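Section 6: Setting Up the Clostberg Finish Line Kit for Cross Country

The Clostberg times runners by reading a chip on each shoe as it crosses the mat. It will time up to 400 runners in one race. It will also time a parent who wanders across the mat with a stroller, if the parent is wearing a chip, so collect the spares.

Before you start

Charge the Mirzaei reader overnight. The battery light has three colors, and only green means charged. Yellow means hopeful.

Walk the last stretch of the course. You want flat ground, short grass and no sprinkler heads.

Laying the mat

1. Unroll the mat across the chute with the arrows pointing the way the runners will be going. People do get this wrong, usually five minutes before the gun.

2. Stake all four corners. Push the stakes in until the heads are flush with the mat.

3. Run the cable out the left side and bury it under the strip of turf supplied. Leave slack at the reader end.

4. Plug the cable into port A. Port B is for a second mat. If you have one mat, port B is none of your concern.

5. Switch on the reader and wait for two beeps. One beep means the mat isn't connected. Continuous beeping means you are standing on it with a box of chips.

CAUTION: Do not let spiked shoes near the reader cable. Spikes on the mat are fine.

Testing

6. Walk one chip across the mat at shoe height. The number should show on the reader in a second or so. Jog it across. Then have somebody faster than you sprint it across.

7. Clear the test reads before the first race. Hold CLEAR until the screen says 0. Skip this and your test chip will win the girls' varsity race by 44 minutes.

Note: If two runners finish side by side, the reader may list them in either order. Keep a person with a clipboard at the line. The clipboard does not need charging.
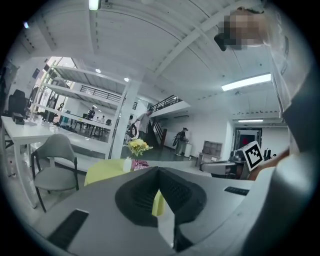
Page 59

Between races

8. Save results under a new race name. The reader suggests "Race 1" every time and will keep suggesting it all afternoon.

9. Brush mud off the mat with the soft brush. No hoses.

10. Check the corner stakes again.

To send results to a scoreboard, see the Dilness adapter section. For the Indusetti starting horn, see the section after that, and bring earplugs.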